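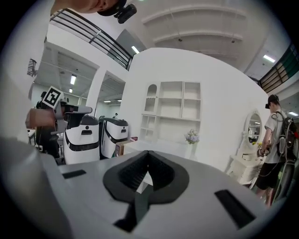
The open house is back in fashion, and I have spent much of the past year walking through them. Every regional innovation precinct seems to run one now, usually in April, usually with a lanyard. I went to my first at Konari expecting to learn what the place did all day. What I got was a white room with high ceilings and a mezzanine railing, furniture set about, people in among the robots, and a strong feeling that I'd been asked to admire the square footage. The coffee was good. I filled in the survey and was told my feedback would shape the next phase, though there was no word on what the current phase had been.

Last updated: April

Features > Cities > Public Money

My complaint is with the building type. Somewhere in the past decade, councils decided that a town losing its cannery or its rail yard could be put right with a hub. The hub has a short name that could belong to a yoghurt. Konari is one. Zarno, two hours up the highway, is another, and Brona opened last year in what used to be a perfectly useful bus depot. I miss the bus depot. So do the people who now wait for the bus outside the pharmacy.

The promise at Zarno was 196 jobs. It's right there in the funding application, which you can read at the library if you ask twice. When I rang to find out how many had turned up, I was given a figure of 118, and then, after some back and forth over what counted, a figure of 29. The larger number took in anyone who had rented a desk, including day passes. The smaller one was people who drew a wage from a firm with its name on the door. I asked whether any of those firms had simply moved across town from a cheaper office. The line went a bit quiet, and I was promised an email. I'm still waiting for it.

To be fair, and I do try, some of these places earn their keep. Brona has a commercial kitchen in the back that is booked solid, mostly by people making sauces and pickles for the weekend markets. It cost a fraction of the atrium. It has no mural and doesn't appear in the brochure, and when I asked to see it I had to wait for someone to find the key. One of its regulars is Từ, a noodle business that started on a folding table and now has 2 vans. They'd have taken a kitchen anywhere, they told me — a church hall would have done.

That ought to bother the people who sign off on atriums. The usual defence is that a hub creates "collisions", by which they mean strangers with ideas meeting at the coffee machine. I've stood at a lot of coffee machines. Mostly people look at their phones and then go back to their desks, as they would anywhere else. If there is evidence that a higher ceiling changes this, I would like to read it, and I've asked at all three places.

Konari is now seeking money for a second stage. The drawings show a larger foyer and a rooftop garden. Rent for the small workshops along the laneway, where an upholsterer and a bike repairer have been for years, will be "reviewed in line with the precinct's new character". Both have started looking for somewhere else.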